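비르킬리스 식당의 그릇 창고를 맡은 뒤로 나는 해마다 이맘때면 예산표를 펴 놓고 한숨부터 쉬는 사람이 되었는데, 그해에는 한숨이 유난히 길었다. 에르키네의 견적서에는 팔 2대에 손가락 19벌, 스키논의 견적서에는 팔은 없고 보증만 90일이 적혀 있었으니 말이다.

그래서 나는 차를 한 잔 들고 작업대 옆에 의자를 끌어다 앉았다. 숫자만 들여다보느니 그릇 드는 모습이라도 보자 싶었던 것이다.
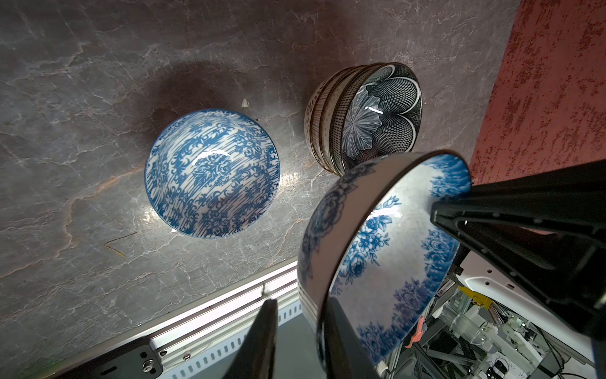 *대리석 작업대 위, 꽃무늬 그릇을 든 검은 손가락*

어머니가 물려주신 그릇들이라 나는 찻잔을 꼭 쥔 채 숨도 크게 못 쉬었다. 손가락은 소모품이라는데, 19벌이면 한 해를 버틸까, 아니면 7월쯤 또 돈을 달라고 사장님 방문을 두드려야 할까. 카이 창고에 남은 받침 레일을 얻어 쓰면 조금은 아낄 수 있겠지, 그런 생각을 하다 보니 차가 다 식어 버렸다.

그래도 참 이상하지, 푸른 장미가 그려진 그릇 안쪽에 검은 손가락 끝이 닿아 있는 것을 보고 있자니 마음이 슬그머니 에르키네 쪽으로 기울었다.

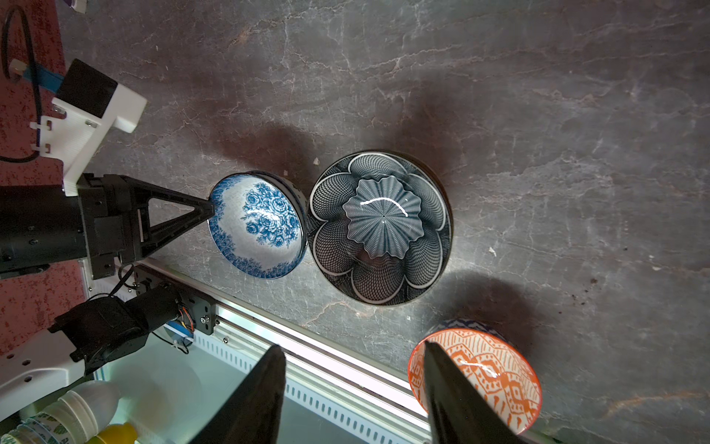 ## 견적서의 뒷면

집에 돌아와 견적서를 뒤집어 보니 작은 글씨로 운송비 별도라고 적혀 있었다. 나는 연필을 깎아 그 밑에 줄을 긋고, 어머니께 드릴 말씀부터 천천히 적기 시작했다.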